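The Snack Shift

Kai Grube hired me because I told him I was good with my hands, and I was thinking of pie crust when I said it! What he wanted was somebody to pick up snacks with a gripper, put them in a tray, take them out again, and do it until the learning system had enough examples to chew on. I said sure. January is slow in Kilness and my heating bill wasn't.

So I'd turn up at nine, put my dinner in Kai's fridge and get going. Fifty runs before lunch was the goal. My first morning I did 23, and I was so proud of them until Kai played them back and threw out 20 (I kept hesitating over the tray like I was picking a chocolate).

"It'll learn that," he said. "It'll learn to dither."

Well, that got under my skin. I went home to Ruppert on the late bus, opening and closing my fingers on my lap, and a woman across the aisle moved seats. I wondered what else I was handing over. My mother dithered. She'd hover over a cookie plate for a full minute and then take the broken one. Was there going to be a machine in Nirnetby someday that took the broken one?

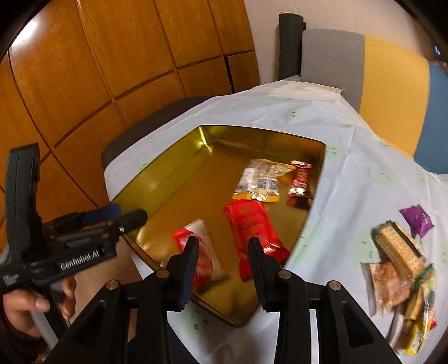
Photo: Kai Grube / Mikura

By the second week we were working with two grippers at the one tray, and the crinkly packets were the worst. You squeeze and they slide, you squeeze harder and they pop out sideways. I started talking to them. Come on, red one, come on, sweetheart.

One night I did 30 clean ones in a row and stopped thinking about my hands at all. Kai stayed late to look them over. He ran one back, then ran it back again.

"There," he said. "Right before you close. What are you doing?"

I leaned in. It was tiny, a little pause above the packet.

"That's my mother," I said.

He thought about it, and he kept the run.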